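## Hang your tea towels, says Uddale firm, and save a fortune. Can we see the sums?

A homewares firm in Uddale wants us to stop folding our kitchen cloths and start putting them on coat hangers. Sternalell, which has the unit behind the old bus depot, launched its Skusora table-top rack in December with a leaflet through 3572 letterboxes and a promise that households who hang their tea towels and hand towels will wash them half as often.

The leaflet says a towel hung on a hanger "stays fresher for longer" than one folded over an oven door or left in a heap by the sink. It says the average kitchen gets through too many cloths. It says the rack, with two hangers, pays for itself in 90 days. It doesn't say who worked that out, or how, or in whose kitchen.

I asked. Delyth Lougher, who looks after sales at Sternalell, told me the 90 days came from "customer feedback and our own use in the office". Pressed on how many customers, she said it had been a small trial and that four households had taken part. Four. One of them was hers.

"I'm not going to pretend it was a laboratory," she said. "We gave people a rack, they used it, they told us they were doing fewer washes. I was doing fewer washes. If you'd like to call that unscientific you're welcome to, but my towels don't smell."

Nobody kept a written record of the washes. The households were asked at the end how often they thought they had done them before, and how often they thought they were doing them now. Anyone who has tried to remember what they had for tea last Tuesday week will see the trouble with that.

The rack itself is a plain enough thing, a doll's-house version of the clothes rail you'd find in a spare bedroom. It stands on a table or a worktop, and the idea is that you keep your cloths on it where you can see them. The leaflet is keen on seeing them. A towel in view is a towel in use, apparently, and a towel in a drawer is "lost to the household", though mine have always been there when I opened it.
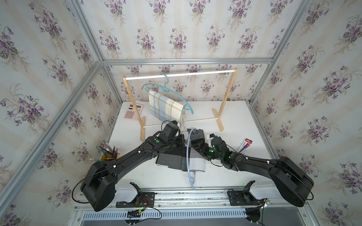

**Ieuan Watkins**

A checked towel with a fringe looks perfectly nice on its teal hanger, I'll grant them that. The wooden uprights and white rails would not shame a kitchen. What I can't get past is the space. Put the rack on a table and you have given up a good part of the table, and a towel draped over a hanger takes more room than the same towel folded into a square. The grey cloth lying at the front, with a pale blue hanger across it, is taking up its share as well. Add a pink calculator and a cup of coloured pencils, as most family tables would, and I'd like to know where anybody is supposed to eat.

Lougher's answer is that the rack needn't live on the table all day. You bring it out, you hang the cloths, you put it away. That struck me as an extra job in place of no job at all, and I said so. She laughed and said I sounded like her father.

There is also the matter of whether a hanger suits a towel in the first place. A coat hanger is shaped for shoulders. A towel has none. Thrown over a sloping arm it slides towards the low end unless you fuss with it, and the leaflet has a whole panel on how to fuss. Fold lengthways, feed through, pull level, turn the open edge away from you. I tried it at home with a hanger out of my own wardrobe and a tea towel with a map of the Gower on it. On the first go it ended up on the floor. On the second it stayed, and I felt foolish for being pleased.

Vija Jõgi runs the launderette on the corner of Mill Row and has more reason than most to take an interest in people doing fewer washes. She had read the leaflet, she said, and had kept it by the till to show customers.

"Air gets round a thing if you hang it up. That part is right, my grandmother could have told them that for free," she said. "But people don't wash a tea towel when it's damp. They wash it when it has gravy on it. You can hang the gravy wherever you like."

She thinks a hook on the back of a door does the same work. I priced one up at the hardware shop and it came to a good deal less than the £200 Sternalell would like for its "whole home" set, which gives you a rack for the kitchen, one for the bathroom, one for what the leaflet calls the utility zone, and a bag of hangers. The single rack is cheaper, but the firm would not let me print a price as it is "under review". It has been on sale for weeks.

At that rate I can't check the 90-day claim for myself. To know when a thing has paid for itself you need to know what it costs, what a wash costs, and how many washes you have been spared. The leaflet leaves out the first, guesses at the second and asked four households to remember the third.

In fairness, the firm does have some happy buyers. Oluwatosin Tijani bought a rack for the kitchen he shares with two other nurses and says it has stopped an argument that had gone on since they moved in. Each of them now has a hanger in a different colour. If there's a cloth on the floor, they know whose it is.

"Has it saved us money? No idea, I wouldn't think so," he said. "We do the same washing. It's tidier, that's all. I'd buy it again for tidier."

I wish the leaflet had said that. A small rack that keeps a shared kitchen tidy sounds like something a person might want, and it would need no figures behind it.

Reinhold Reinholz, who designed the rack, seemed to half agree. He came out to the front desk while I was waiting for a coffee that never appeared, and told me he had first made one for his daughter's dressing-up clothes. The tea towels came later, at a meeting he hadn't been at. He is proud of the flat feet, which keep it steady, and he showed me how hard you have to push to tip one over. It was quite hard. He was less sure of the savings.

"I make the rack," he said. "Delyth makes the leaflet."

A second leaflet is on its way. Lougher says it will go to the villages up the valley and will carry "refreshed wording", though the 90 days will stay in unless someone shows her it's wrong. I suggested it might be for the firm to show that it was right. She said she would think about it, and gave me a hanger to take home.

Sternalell is also offering to come into schools and community centres in Uddale to run hanging sessions, where people can bring their own cloths and be shown the fold. The first is planned for the library's back room, at around 2pm, on a day still to be fixed. There is no charge, and there will be racks for sale at the door.

If you have been using one and have kept count of your washes, before and after, in writing, I'd be glad to hear from you. The address is the usual one at the foot of the page. Estimates made from memory will be read, but I've had enough of those to be going on with.

My Gower towel is still on its hanger, on the kitchen door handle. It went in the wash once this week, the same as ever. Gravy.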